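October, bench notes, finish trials

Picked up the panel tests again at 8:30. The question is still whether the water-based topcoat from Gronow can replace the solvent one we've been using on the Sarnham drawer fronts. Tuncay Eren wants an answer before the next batch gets cut.

Sanded all the test panels to 180, then 220 by hand with the grain. Wiped with a damp cloth and let them stand. Grain raised more than I expected on the birch, hardly at all on the maple. Knocked it back with a worn 320 pad.

First coat went on at 9:10, foam brush, thin. Panel 4 got a heavier coat on purpose to see if it would sag when stood on edge. It did, along the lower 50 mm. No sag on the others.
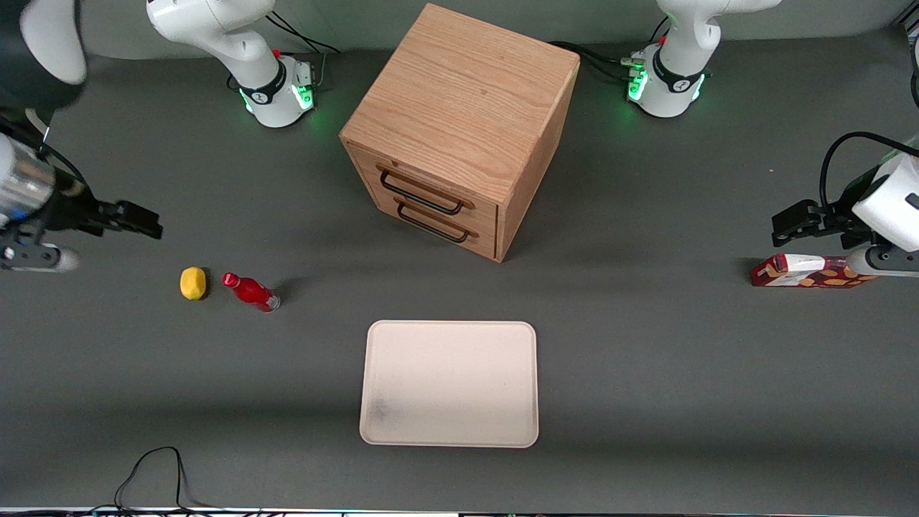 Second coat after two hours. The can says one hour but the first coat was still grabbing the pad at ninety minutes, so I'm writing two on the card. Shop was at 17 C all morning, which is on the cool side for this stuff. Would like to repeat on a warmer day before blaming the finish.

Used 317 g out of the can for everything, brush losses included. That's less than the Drover lacquer took last time, but those were sprayed, so don't compare them directly.

Color: the Gronow is a bit bluer than the old topcoat on maple. On birch I can't tell them apart. Tuncay could, under the lamp.

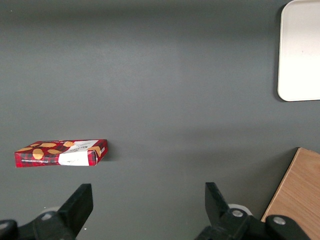
Sheen is the part I'm least happy with. The satin came out closer to a semi-gloss on the maple panels, and the brush marks show at a low angle. What I want for the dark sample boards is a flat gray like the tabletop, matte enough that nothing on it catches the eye. Stirring was probably the problem. There was a layer of flatting agent at the bottom of the can that I didn't find until the second coat. Next time stir for five minutes and scrape the bottom with a flat stick.

To do:

- Scratch and tape test on all panels after a week of cure
- Ask Clistik for a price on the dead flat version
- Redo panel 4 with a normal coat
- Throw out the old foam brushes, they're shedding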